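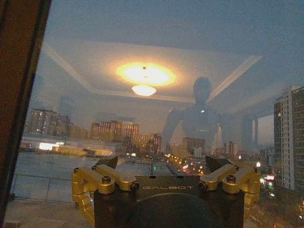

Part 4: Teaching the curtain routine in a room with big windows

Home Robots > Guides > Set-up
Reading time: 8 min

Start | Unboxing | Rooms | Routines | Troubleshooting | Contact

If you've followed me through the first three parts, you've got the Clellurik routine pack loaded, the Prota app is talking to your robot, and you've had at least one successful go at the laundry chair. Great! Now for curtains, my favorite routine in the whole pack and also the one that gave me the most grief while I was writing this guide.

I'm going to assume a two-armed robot with a camera in its head and one at the wrist, running the pack as it comes. If yours has a single arm you can still do most of this, but skip steps 9 and 10 (they need one hand to wait while the other one works).

Before you start

Pick your time of day. The pack's own quick card says "any lighting," and I'd love for that to be true, but please do your first teach in plain daylight. Once it's going well, do a second teach in the evening with the room lights on. You want both saved. A big window at dusk is half window and half mirror, and the robot needs to have met that version of your room too: ceiling lamps hanging in the sky, robots standing out over the traffic, the lot.

Clear a strip of floor along the window, wide enough for the base to travel sideways without bumping into anything. Move plants, floor lamps and charging cables. I also lift long curtain hems a little and let them fall straight before I begin, so nothing is tucked under itself.

CAUTION: Keep kids and pets out of the strip while the arms are moving. A curtain is something a cat will absolutely want to be involved with, and the robot can't see a cat behind fabric.

CAUTION: Don't teach this routine on curtains with a looped pull cord unless the cord is tied up out of reach of both hands.

Mapping the window

1. Open Prota, go to Rooms, choose your room, and tap Add Surface. Pick Window from the list. There is also a choice called Glass Door, and it's tempting if your window runs close to the floor, but it tells the robot to expect a handle. Stick with Window.

2. Drive the robot to the middle of the glass and stop it about an arm's length back. Face it square on. The app draws a yellow box around what it believes is the window.

3. Drag the corners of the box until they sit on the real edges. Do the bottom edge last and take your time with it. Stone ledges with a polished top are the tricky ones, with the lights shining back up off them, and my box kept sliding down to the wall underneath until I zoomed right in.

4. If your window has an upright bar dividing the glass, tap Add Divider and put a line on it. One line per bar. Without it the robot can treat a dark bar as the edge of the window and decide that its job finishes there.

5. Tap Ignore Beyond Glass and switch it on. I can't stress this one enough! It's off by default, and I have no idea why. With it off, a bright ceiling light mirrored in the pane gets listed as an object, and so does the robot's own reflection. I had a very polite message one Thursday asking whether I wanted to name the other robot.
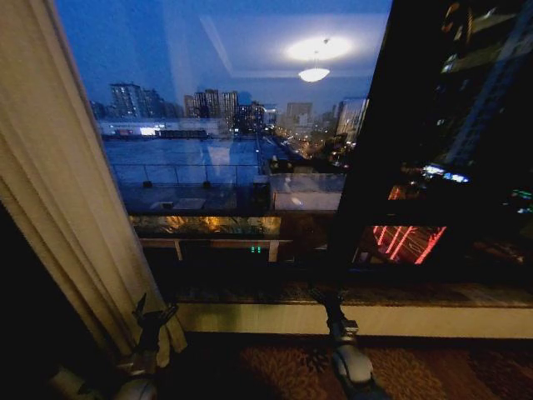
6. Save the map, then roll the robot away and back again and check that the box lands in the same place. If it's off by more than a finger's width, go back to step 3. Don't be tempted to let it slide and fix it later. Everything after this leans on the map.

Note: small lit displays (clocks, thermostats, the front of a set-top box) can show up as reflections low in the glass once it gets dark. With step 5 done they should be harmless. If one still gets flagged, press and hold on it and choose Not Here.

Teaching the grip

7. Go to Routines, choose Curtains, and tap Teach. Prota asks whether the fabric is Heavy, Medium or Sheer. Go by feel and not by color. A thick cream drape and a thin white one look very much alike to the camera when the light is low, but they want different grips, and the wrong setting means a sheer that gets squashed or a drape that slides out of the fingers halfway along.

8. Guide one hand to the leading edge of the curtain. You're after a spot around chest height on the robot, never right down at the hem. Bring the fingers in from the window side if there's space, let them touch the fabric, and pause for a slow breath. The app plays a little double chirp when it's happy with the contact.

For sheers, set Pinch Force to 2 and leave it there until you've done a few runs. The slider goes up to 8, and I haven't found a thin curtain in my house that wanted more than 4. If the fabric puckers into tight little pleats around the fingertips, that's too much. Let go, smooth it out by hand, try again.

9. Park the other hand. Guide it to a resting spot somewhere in front of the wall below the ledge, with a clear gap on every side, and tap Hold. It's there to steady the robot's sense of where the ledge is, so it should stay in view of the head camera without touching anything. Resting it on the stone seems like a nice idea, but every tiny shift of the base then gets pushed up the arm and you'll hear the motors grumbling about it.

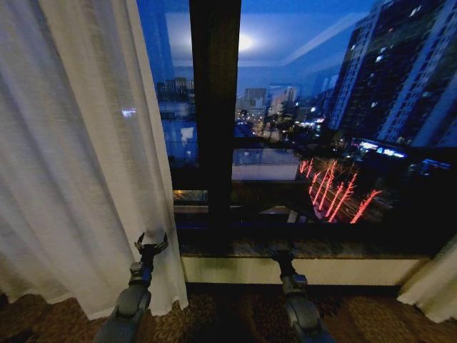 10. Tap Record and walk the gripping hand sideways, slowly, keeping it level. Slower than you think! I hum something to keep the pace even. The base will follow along by itself once the arm gets near the end of its comfortable reach, so leave it to catch up and don't tug. When the curtain is where you want it, tap Stop, then Release, and back the hand straight out toward the room before you lift it.

11. Play the routine back at Crawl speed with your thumb on the pause button. Watch the hem more than the hand. Long curtains that drape onto carpet drag a bit, and if the top is moving while the bottom stays put, you'll want to turn on Step Pull. It breaks the one long pull into short ones with a rest between.

12. Do the other side. You can't mirror a routine from left to right in this version of the pack (the button exists, it's just gray), so teach the second curtain from scratch. It goes much faster the second time, promise.

13. Name both routines something you'll recognize. Mine are "window left" and "window right," after starting out as "curtain" and "curtain new."

If something goes wrong

Code 2487 in the app: the fabric has left the fingers. Usually it's the pinch being too light or the fabric setting being wrong. Check step 7 first, then nudge the force up one notch.

The robot stops short of the curtain and waits: the map has shifted. Roll it back to the middle and redo step 3. If you've moved furniture since mapping, I'd delete the window and start over. It's quicker than chasing corners.

It works all day and gives up in the evening: you skipped the second teach, didn't you? Turn the room lights on the way you normally have them, wait for the sky to go that deep blue, and run steps 7 to 11 again, saving under Evening when Prota asks.

It grabs the fabric but the routine never begins: look for a second prompt hiding behind the keyboard on smaller phones. Swipe down and it's sitting there asking you to confirm the room.

Is it worth the fuss?

For me, yes, with a grumble or two. The Clellurik pack is patient with fabric in a way I wasn't expecting, and once both light settings were saved I stopped hovering. The app side needs love. I want the mirror button to work and I want Ignore Beyond Glass switched on out of the box. I've sent both of those in through the feedback form and I'll update this page if either one changes.

Part 5 covers scheduling, including how to stop the robot from closing the curtains while you're still standing there looking out.

Previous | Next | Back to top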